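## 3. What the growers told us, and what the mussels did

I should say up front that I came to this work as a mussel person. Scallops, oysters, all the handsome shellfish, I left to other people. So when the Flillidham growers asked whether we could look at their rope lines and tell them why the lower half of each line kept coming up thin, I said yes before I'd read the whole email (my co-author Shiuli Uddin will confirm this, with some feeling).

The farm sits in the outer part of the inlet, where the water is deep enough for long droppers and the tide runs hard on the ebb. The growers hang their seed in October, leave it through the winter, and thin it out the next year. What they'd been seeing was good, fat mussels on the top half and a scruffy, patchy crop below. Some of them blamed ducks. Some blamed starfish. One blamed the rope, at length, and sent us a piece of it in the mail.

### 3.1 Sampling

We sampled 11 lines, picked by drawing line numbers from the growers' own map. On each line we took mussels from near the top and near the bottom, stripped them off by hand, and kept every batch in its own closed tub until we got it to the bench. That gave us 837 mussels in the end, which is more than I'd planned for and a lot more than the fridge at Brarura had room for!

Shell length was measured with calipers, and wet meat weight was taken after a short steam. We also scraped each shell and wrote down what was growing on it, in plain terms: barnacles, sea squirts, weed, tube worms. I'd have loved to go finer than that, but plain terms were what we could do quickly and repeat without arguing. 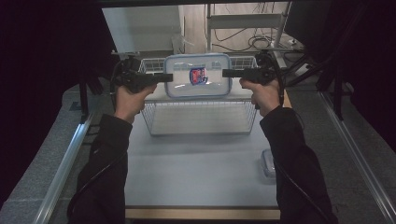
Mahfuz Barua wrote back on our first draft that he'd have kept the top and bottom mussels mixed and sorted them by size afterward, and he asked whether our way didn't just bake the depth answer in from the start. It's a fair point. We wanted to compare depths, though, and once you mix the batches you've lost the depth for good. What we did take from his note was to measure the batches in random order, so that nobody's tired eyes at the end of a long session always landed on the bottom mussels.

### 3.2 Size and meat

The top mussels were longer, and they carried more meat for their length. I expected the first part and was less ready for the second. If the bottom mussels were simply younger, or had settled later, you'd think they'd be small but well filled. Ours were small and lean, on nearly every line we pulled. The two lines that didn't fit the pattern were both on the seaward edge of the farm, where the current gets at them first.

That made us think about food. Mussels strain what they eat out of the water going by, and a line tucked in behind a lot of other lines gets water that has already been strained by the neighbors. Near the surface, wind stirs things up and brings in a fresh supply. Lower down, in the middle of the farm, we think the water gets picked over. We didn't measure plankton on this round (I wish we had), so please read this as our best guess and hold us to it next time.
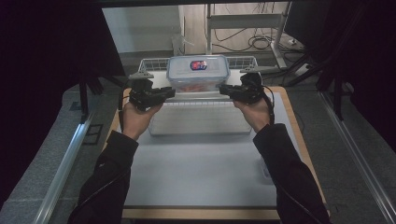 **Figure 2.** Clear food container on the work table.

### 3.3 Ducks, starfish and the rope

Ducks first. Eiders do feed at Flillidham, and the growers are right to be cross about them. But duck damage tends to leave bare stretches with torn threads, and it tends to start near the top, where the diving is easy. Our thin patches were low down and the threads there looked sound. So I don't think ducks explain much of this, even if they're costing the farm mussels in other ways.

Starfish I'm less sure about. We found small ones on the bottom samples and hardly any on the top. They could well be eating the smaller mussels. They wouldn't make the survivors lean, though, and if anything you'd expect the survivors to do better with more elbow room.

The rope is fine. Shiuli compared the piece we were mailed with a new length from the same supplier and couldn't find a difference worth writing down. We did note that the growers had switched to the Snorradóttir style of lashing on part of the farm, with the seed sock tied in tighter at the lower end. Tight socks crowd the seed early on. We had too few of those lines in the sample to say anything firm, which annoys me, as it would have been easy to pick more had we known.

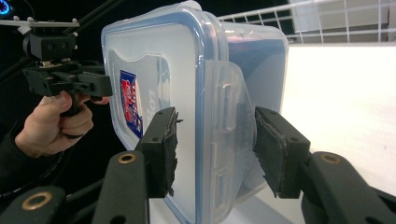

### 3.4 What we'd try next

We'd like to see the middle lines spaced wider for one full season, with the seaward lines left as they are for comparison. The growers have offered us 200 meters of line to play with, and Idisora has a current meter we can borrow, as long as we return it cleaner than last time. We'd also take water samples at both depths on each visit, so the food question can be tested properly instead of being argued over in the boat.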